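Maltville Household Words Dataset
Data card and README, version 3

Summary

The Maltville Household Words Dataset is a collection of 3,000 short written entries on the everyday names of kitchen and dining objects. It was compiled by the Hommont Language Archive from questionnaires returned by households in Maltville and the neighboring district of Wustitz. The entries record what people call an object, how they spell the name, and any remark they chose to add.

The dataset is intended for the study of regional vocabulary. It contains text only.

Contents

entries.csv — one row per response, in UTF-8
prompts.csv — the wording of each of the 73 questionnaire prompts
regions.csv — area codes and their plain names
CHANGES.txt — differences between releases
LICENSE.txt — full terms of use

Fields in entries.csv

entry_id: unique identifier, stable across releases
prompt_id: links to prompts.csv
area: code for the part of the district where the respondent grew up
term: the name given, exactly as written
term_norm: the same name in lowercase, with obvious spelling slips corrected
remark: free text, may be empty
age_band: one of three bands; left blank if the respondent declined to state it

Terms that respondents crossed out were not transcribed. Where two names were given on one line, each has its own row, and the rows share a prompt_id but carry different entry_id values.

Scope of the terms

Prompts cover vessels, cutlery, cloths, storage and small furniture. Vessels account for the largest share of the responses and show the most variation. The word "bowl" competes with "basin," "dish" and several local forms, and the choice often depends on size and use as well as on where the respondent grew up. Color words were kept in the term field only when the respondent treated them as part of the name. 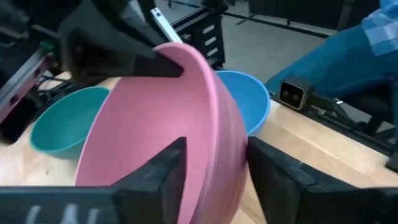
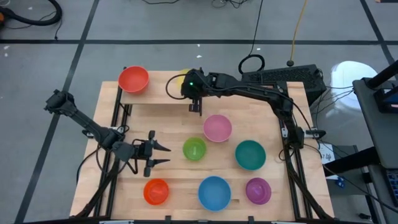
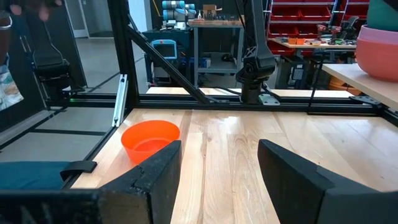
Plastic bowls, the first of them pink.

Collection and preparation

Questionnaires were distributed on paper and returned by mail or by hand between March and October. Each form was transcribed once and checked by a second reader against the original. Disagreements were settled under the Huamán transcription guidelines, a copy of which may be requested from the Archive.

Normalization was kept light. Doubled letters, missing apostrophes and plain typing errors were corrected in term_norm, but dialect spellings were left alone. Users who need the original spelling should work from the term field.

Known limitations

Households in the center of Maltville returned more forms than those in outlying Wustitz, and the dataset has not been weighted to correct for this. Younger respondents are underrepresented. Remarks vary a great deal in length, and a number of them concern recipes or family history and have no bearing on the prompt. They have been retained.

The area code refers to where a respondent grew up and should not be read as a current place of residence.

Privacy

Names, street addresses and telephone numbers were removed before release. Respondents agreed to publication of their answers in this form. Requests for the removal of an entry are handled by the Archive and take effect in the next release.

Terms of use

The dataset may be used for research and teaching. Redistribution is permitted provided that this file and LICENSE.txt are included without change — partial copies must state which files were left out.

Citation

Hommont Language Archive. Maltville Household Words Dataset, version 3.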